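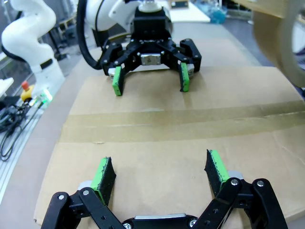

Fig. 1. Two grippers over a taped sheet of cardboard.

Work and Automation, Unit 3: The Packing Bench
Handout prepared by Seraina Aebischer

Read before class. The case is the box station at Flirnness, a mail-order parts firm in Firnville. Before the arms, 543 boxes a day went out of that station by hand. The plan for the new system, called Ultaner, promised 1,280. The plan was a very handsome document.

What the plan counted
Boxes per day. Seconds per flap. Tape used.

What the plan left out
Knowing that a damp carton folds crooked. Knowing which supplier's cardboard splits at the crease. Reto Rainer had packed there long enough to tell by the sound, and his job description gave all of this four words: "and other duties, various." When the station was automated, the other duties stayed with him and the folding went to the arms. His title became Cell Attendant. His pay became the subject of Unit 4.
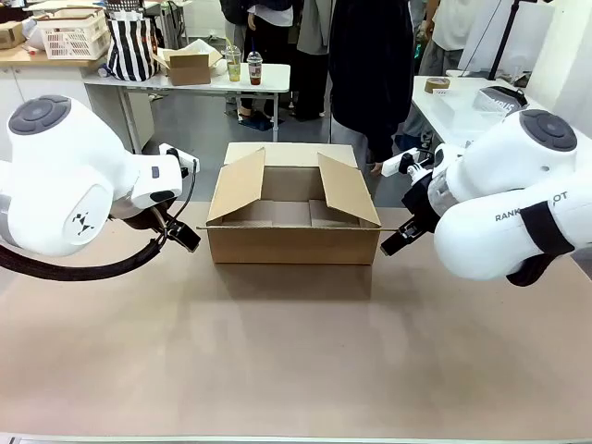 Fig. 2. An open carton between two arms, with people standing behind the work area.

Standing around as a job
Early visitors to a new cell tend to ask why so many people are near a machine that was bought to save labor. Management at Flirnness asked too, usually while standing near it. Watching is work, and tiring work. A packer who folds for an hour can let her mind wander. An attendant who lets his mind wander has missed the one thing he was there for.

Terms to know
Residual task: whatever is left for people after the machine has taken the part it can do. Often the awkward part.
Handover: the point where a job passes between person and machine. Draw it on the floor plan and you will usually find an argument there.
Deskilling: see Ruchti's chapter in the reader. He is against it, for 500 pages.
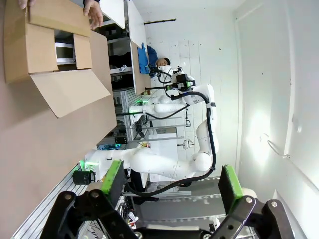 Hands on the box
Handovers are where job descriptions get vague. Who holds the carton, who waits, and who gets blamed for a bent flap? At Flirnness the log had a column for machine faults and a column for operator faults. It had no column for bad cardboard, so bad cardboard went down as Reto.

For discussion
1. Rewrite Reto's job description without using the word "various."
2. Who should decide which columns go in the log?
3. Pick a job you have held. Name one thing you knew that a plan like this one would leave out, and say what it would cost to lose it.

Bring one page of notes. Handwriting is fine if I can read it.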